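About Trakeletti

Home | About | House rules | Training | Contact

Who we are

Trakeletti writes and checks working rules for robots that do housework in people's homes. We are a staff of 9. We started in a shared office in Ruggiero and moved to our own rooms above the Gemley print shop, where we still run our training days.

Most robot safety rules were written for factories. A factory has painted lines, fenced cells and a shift lead with a stop button. A home has a sofa, a rug, a cat and people who walk through in bare feet. Our rules are for the second kind of place. We work in homes that are lived in, with the owner's own furniture and the owner's own laundry.

What we do

Companies send us their machines and their operators. We watch them work at a set task, usually hanging clothes, folding, or picking up, and we check the work against our House Rules. The current edition has 57 rules. Each one fits on a card, and each one has been tried in a home before it went in.

We also train operators. A course has 30 hours of floor time, and the written test comes last. The pass mark is 80 percent, with no misses allowed on the rules that deal with people.

Before the work starts

Section one of the House Rules covers the setup. Laundry goes in a single container at seat height, so the arms don't have to reach to the floor for every piece. A folding chair will do. The chair must stand level and must not move when pushed with one hand. Fans, lamps and other things with a base on the floor are noted on the setup sheet before the robot is switched on. We do not ask families to clear their sofas or take down their things. If a robot can only work in a bare room, the report says so.

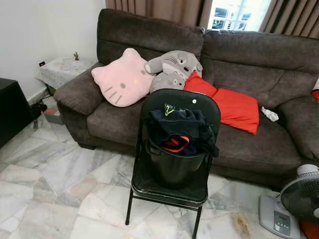
Floors and walkways

Section two gets the most questions. Polished stone is common in the homes we visit, and it is hard on both wheels and cameras. Bright streaks of reflected light can be read as an edge or an object. We ask operators to drive the full route once at walking speed, with the lights set the way the family keeps them.

The rules for walkways are:

Check both sides of any narrow passage for bags, boxes and buckets at floor level.
Look for anything long that is leaning on a wall. Treat it as if it will fall.
Mark each change of floor, such as stone to wood, on the route plan.
Treat a doorway to a staircase as a stop line unless the plan says otherwise.
Keep cables that hang from a tabletop out of the turning area.

Objects that belong to the household stay where they are unless the household agrees to move them. Operators write down what they moved and put it back.

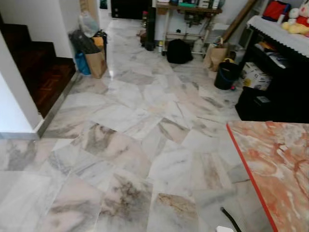 Golteck wrote to us that the walking-speed drive felt like wasted time on the first few visits, and that its operators now do it without being told. The company asked us to allow a shorter check on repeat visits to the same home. We said no. Furniture and bags move between visits, and the full drive stays in.

Hands, arms and people

Section three is about the arms. The main rules are short. One arm holds the garment while the other stays open until it is needed. Both grippers stay below the shoulder height of a seated adult when anyone is close by. Cables to the grippers need enough slack for the full reach, with no loop low enough to catch a foot.

A person may stand near the robot during the work, and often has to.

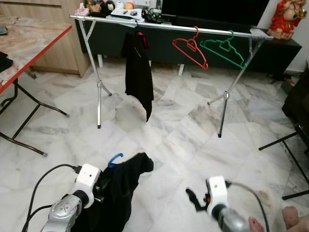
For that reason the rule sets a reach line for each machine, measured with both arms fully out. Anyone inside the line has to be in clear view of the operator, and the operator keeps one hand on the stop. Shoes are required for our own staff. We can't require them of people in their own homes, so the wheels and feet of the machine have to be safe around bare toes, and we test for that.

Hangers and racks

A clothes rack is light and easy to pull over. Section four says the robot may not use the rail for support, and may not pull on a garment that has caught. If the cloth does not come free, the gripper opens and the operator steps in. Hangers go on one at a time. A hanger that is still swinging is left alone until it stops. Loose rods and dropped hangers are picked up by a person before the robot drives again.

Our reports list every caught garment and every touch on the rack. They don't give a star rating. 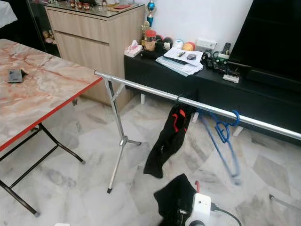
A reader of the House Rules asked why a caught shirt should count against a machine when the same thing happens to people every day. It's a fair question. A caught shirt doesn't count against the machine. Pulling on it does.

How we are paid

Companies pay a flat fee per check, paid in advance, and the fee is the same whether the machine passes or not. We take no shares in the firms we check. Families are paid for the use of their homes and can end a visit at any point without giving a reason.

Changes to the rules

The House Rules are revised every March. Anyone may send in a change, and operators send the most. Please give the rule number, say what happened, and tell us what you would write instead. Drafts are posted on the House rules page before they take effect.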